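Notebook – handheld gripper pair, dropped width signal
November, entry started 9:40

Left unit lost its jaw width reading again during cloth work. Same symptom as the one Cletus logged: the value freezes at the last good number, the status light stays green, and the recorder keeps writing as if nothing happened. No error on the unit or on the host. The right unit was clean through the whole session.

Found it only at playback. The file has 3,651 samples. Left width is normal up to sample 1,415 and flat from there to the end. Pose tracking is fine on both sides for the full length, so the clock and the link are not the problem. A policy trained on this would learn that the left jaw never closes on the fabric.

Task was the green cloth on the end table: pinch, lift, lay flat, release, one operator holding both units. Candela had the units, I was on the host.

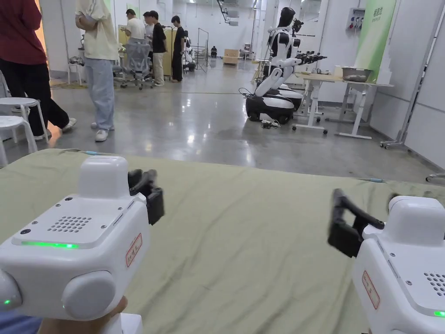

Checks, 11:15

Swapped the left and right data cables at the host. Fault stayed with the left unit. Cables cleared.

Cycled the left jaw by hand with the unit flat on the bench, 2,000 open-close cycles on the counter. No freeze. Repeated with the unit tilted nose down, the way it is held for a pinch, and got a freeze early in the run. Tilting back did not clear it. Power cycle did.

Opened the housing. The encoder ribbon is routed over the edge of the motor bracket and is shiny at the bend. Connector latch was closed on one side only. Pressing the ribbon toward the bracket reproduces the freeze every time. Vidar looked at it and agrees it is the ribbon and not the encoder board.

Why the light stayed green: it reports power and link. It does not look at the encoder at all. I had assumed it did, and so had Aoife – the setup sheet says "green = ready to record," and that line is wrong.

Actions

Ribbon replaced and rerouted under the bracket, with tape over the edge. Latch seated on both sides. Nose-down test repeated to 2,707 cycles with no freeze, then stopped for lunch. I would not call that proof.

Right unit still to be opened. Same assembly batch from Volstead, so expect the same routing. Do not use it for anything we intend to keep until that is done.

Recorder: Sinéad is adding a stale-value check. If the width does not change at all while the pose is moving, it flags the file. Threshold to be decided. A real hold on cloth still shows a little encoder noise, so a perfectly flat line should be safe to reject.

Earlier files from the left unit need to go through the same check before anyone trains on them. Candela has the list. Setup sheet line struck out in pen, the online copy is not fixed yet.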